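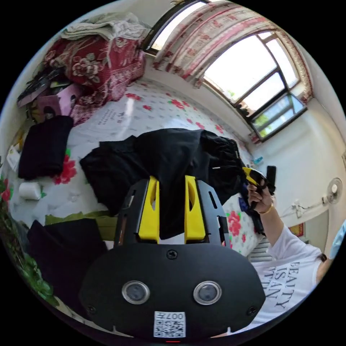 La cama antes de doblar: el montón negro en el medio y la sábana de rosas debajo.

Yo siempre dejo la ropa negra para el final, y mira que me lo digo cada vez. Primero la de color, que se distingue bien, y luego te quedas delante de un bulto oscuro en el que no sabes dónde acaba una manga y empieza la siguiente. Mi truco es hacerlo encima de la cama y con la luz de la ventana, con una sábana clara debajo (las de flores sirven igual de bien), y así las prendas se ven enteras.

Antes de empezar, retira lo que no se dobla. En mi cama acaba de todo: el bolso, alguna caja, el rollo de papel higiénico... Lo aparto hacia un lado y ya lo guardaré luego.

Ahora sí, el montón. No tires de una punta, que se enreda más. Mete las manos por debajo, levántalo entero y déjalo caer un par de veces. Después saca las prendas de una en una y busca primero las cremalleras. Súbelas hasta arriba antes de doblar, ¡de verdad!, que una cremallera abierta engancha el punto y luego vienen los disgustos.

Para doblar una chaqueta o una sudadera hago esto:

1. La pongo boca abajo, bien estirada, y paso la mano del cuello hacia el bajo.
2. Llevo una manga hacia el centro de la espalda y luego la otra.
3. Doblo los lados hacia dentro, más o menos al ancho de un cuaderno.
4. Subo el bajo hasta la mitad y vuelvo a doblar.

Polyxeni, mi cuñada, las enrolla y le caben más de 34 en un cajón del armario Prumell. A mí enrolladas se me deshacen, qué le voy a hacer.

Las mantas y la colcha van a los pies de la cama, la más gorda abajo y la fina encima. En julio guardo la gorda en una funda de tela y dejo fuera solo la ligera.

Si al final te queda algún trapo suelto que no sabes de quién es, ponlo encima de todo y pregunta a la hora de cenar.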